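Avness Water District Completes Meter Replacement in Satow Service Area

AVNESS, December. The Avness Water District has replaced 618 residential water meters in the Satow service area. The work closes the second phase of the district's metering plan.

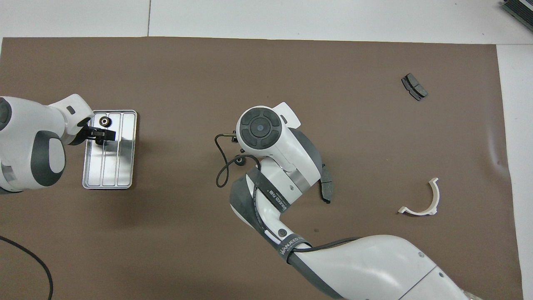 What changes for customers on their next bill?
The rate stays the same. Readings will be taken daily and billed monthly, replacing the quarterly estimate used until now.

The new meters measure flow by ultrasound and have no moving parts in the water path. Each unit sends its reading by radio to one of nine collectors mounted on district property. Installation was carried out by Baumgartner under a fixed-price contract. Protar supplied the meters and the reading software.

"The old meters under-recorded at low flow, and small leaks went unbilled and unrepaired," said Marlies Hämmerli, the district's operations manager. "Daily readings let us flag continuous use overnight and notify the account holder by letter or text message."

Phase three covers 700 meters north of the rail line. Customers there will receive a door notice before work starts. Water is shut off for less than one hour during the exchange, and an adult must be present if the meter is indoors.

Questions about access or appointments may be directed to Shadi Twal, Customer Accounts, Avness Water District.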